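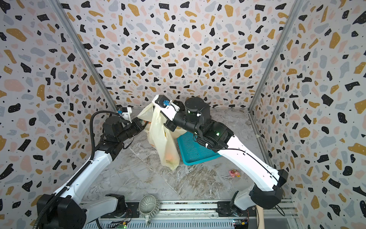

Two arms at work, terrazzo-pattern walls, marble-pattern floor.

Wed 24 February

Ghost day! Carrying on with the yurei for Nondadside. Spent the morning rewatching ghosts from the reference folder and it's amazing how much gets said with the bottom half of the body. The old prints have them fading out below the waist, and plenty of anime still does it for the comic ones, with the little wispy tail and the white triangle on the forehead. The frightening ones often get their feet back. Girl at the end of a corridor, hair over face, bare feet perfectly still on the floor. I wrote "feet = dread" in the margin last time and I stand by it.

Our ghost has to be both. She's a nuisance in the first half (steals rice crackers, sulks in the rice cooker) and then properly sad by the bridge scene, so I want her feet to turn up gradually. Gunnlaugur Blöndal thinks the audience won't notice. I think they'll notice without noticing, if that makes sense.

Tests, all in Jarkis, all at 24 fps:

Float A. On twos, simple up and down. Looks like a buoy. Binned.

Float B. Same keys, but the hair and sleeves drag behind by four frames. Much better!! She has weight in the cloth and none in the body, exactly what I was after. Keep this one.

Float C. Body on threes, hair on ones. Thought it would look cheap and it's gorgeous, there's a sort of flicker between her and her own hair. Too much for the kitchen scenes, but saving it for the bridge. Gunnlaugur, please look at this before you look at anything else.

Float D. Tried a fade at the hem with a gradient mask. Edge swims when she turns. Hand-drawn wisps are more work but they hold. Going back to drawn.

Shot 31 is the turn where the toes first show. Did it as a full 600-frame render to see it in context, which took all of lunch. The toes read fine against the tatami but vanish against the river stones, same grey. Could warm the stones up or cool her down. I'd sooner cool her down, a touch of green in the shadows, the way the older hand-painted shows did their night skin. Need to ask Wong what he mixed for the fox's ears in June, that was a lovely sickly green and I never wrote it down.

Drawing count for the whole film now stands at 1402, and that includes the wisps but not the soul flames. Flames are a loop of eight, blue to violet. Tried a version with a face in the flame and laughed so much I had to go and get tea. It's in the scraps folder if anyone wants cheering up.

Sound note while I remember: no footsteps until the toes are in. Then one, on gravel, quite close. The Denton recordings have some decent gravel, second reel I think, after the gate.

Still to do:
redraw wisps for shots 28 to 30
sleeve drag on the rice cooker gag (2 extra inbetweens at the top of the jump)
green shadow test on the stones
headcloth: keep it after the bridge, or does it fall off? Gunnlaugur says off, I keep changing my mind

Left Float C looping on the big monitor.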